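十月 车间记录 Zovholm旧跑车，化油器+点火这一摊

上午9点接着昨天的弄。冷车启动还是难，打四五下才着，着了以后怠速飘，脚一松油门就往下掉。里程表显示1181，这个数不能信，仪表肯定换过，车主自己也说不清。按老车处理。

先拆空滤。滤芯脏得发黑，不洗了，直接换。化油器外面一层胶状油泥，拆下来泡清洗剂，泡了30分钟，主量孔通了，怠速量孔还堵，拿细铜丝慢慢捅，别用钢丝，上回捅大了一个孔，赔了整套。浮子高度偏低，调回来。针阀座有磨痕，先凑合用，新的跟Rarkano订了，货号427，没说哪天到，要催。

垫片用的Goh那包，厚薄跟原装的差一点点，装上去不漏，但螺丝不能一次拧死，对角分两遍。Wera的小十字批头又少一支，谁拿了放回抽屉，别让我再找。

点火：四个火花塞全拆。1、2、3缸颜色还行，偏黄褐。4缸黑，湿的，汽油味重。高压线换到别的缸上试，毛病跟着线走，那就是线。整套换，别只换一根。分电器盖里面有一道细裂纹，先记着，跟车主讲价钱时一起报。白金间隙偏大，重调，顺手把触点磨平了。

装回去，下午两点多试车。冷启动一下就着。怠速稳多了，不过热车以后偶而抖一下，怀疑进气歧管那边还有漏，喷清洗剂试了一圈没找到，明天冷车再喷一遍。真空管有两根硬得像塑料棍，换掉再说。

刹车还没动。左前分泵有渗油的痕迹，油壶液面也低。没修之前不准开出院子，路试最多到大门口。钥匙挂在里面那块板上。

电瓶桩头有白粉，热水冲了，抹了黄油。发电机皮带偏松，紧了一点，还有点叫，可能皮带本身老化，要换得先量长度，别照目录瞎订，上次就订错了。

待办：
催Rarkano的针阀
高压线一套、分电器盖报价
真空管按米买，内径带旧的去比
左前分泵先拆开看，能换皮碗就换皮碗
化油器混合比等漏气查完在调，现在调了也白调
车主问喷漆的事，右后翼子板底下有锈泡，要打磨了才知道穿没穿，先别给价

晚上收工前把油盆倒了，地上那滩也撒了锯末，明早扫。
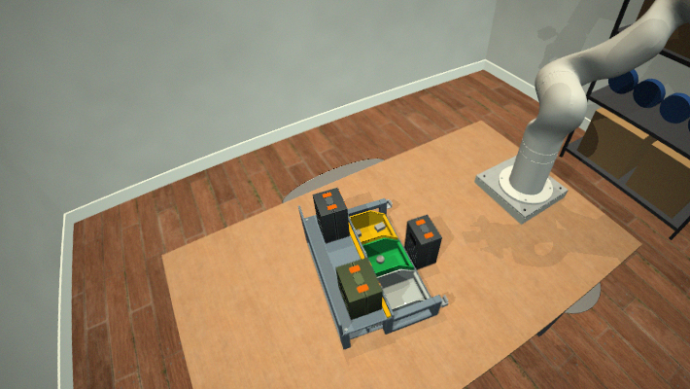

图1 桌面上的机械臂和蓝灰色料架（仿真渲染图）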